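This site uses cookies to remember your settings. Accept | Decline

About Welico

Welico makes a kit for teaching robots how to do small household jobs with their grippers. We started it in a back room in Wunach, with one bench, one very slow printer and a pile of kitchen tools from the discount store down the street. We have more benches now. The kitchen tools are still around, and so is the printer (it makes spacers, and it still sulks in November).

The idea is easy to explain. You hold a gripper in each hand and do the job yourself, the way you would want a robot to do it. The kit records how your hands move and when the fingers open and close. Later on, that recording goes into training a robot arm. You don't need the arm in the room while you record, and we love that part! A school or a small lab can get going on an ordinary table.

The kit comes as 2 hand-held grippers, their mounting plates, cables, a printed grid sheet for the tabletop and our recording software. We call the current version the Zarnow, after the lake where we had our first company picnic and argued over finger shapes until the mosquitoes won. It is the third version. The first had fingers that bent too easily, and the second was so heavy that people's wrists gave out before lunch.

We also run recording sessions as a service. Send us a list of tasks and we will set up the table, do the work and send back sorted recordings with notes. A typical order is 200 takes of one task, though our longest so far came to almost 400, all of it putting things away in a kitchen. By the end we had strong opinions about whisks.

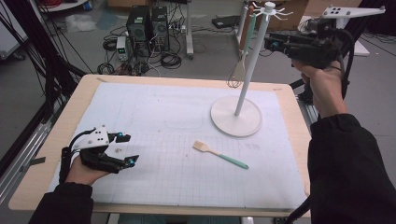 Hanging things up is still our favorite kind of task. A hook is a small target, tools swing when you let go of them, and a handle that felt fine in one hand can be awkward in the other. We try each new finger design on jobs like that before we send it to anyone, and we keep the bad takes too — customers have asked for them more often than we expected.

Some things we are still working on. The cables are longer than we would like, and they do get in the way when you reach across yourself. Left-handed users have told us the trigger spring is too stiff, so a softer one now ships in the box. The manual was rewritten this summer with help from our friends at Ní Mhurchú, a small design studio that reads instructions more carefully than anyone we know.

If you want to try the kit before you buy it, we lend out 3 sets at a time, for two weeks each. There is usually a short wait. Write to us with the job you have in mind, even if it sounds silly, and we'll tell you whether we think the grippers can manage it.

Page last updated Aug 8, 2022

Get our newsletter: new parts, loan dates and workshop notes. Enter your email to sign up. You can unsubscribe whenever you like.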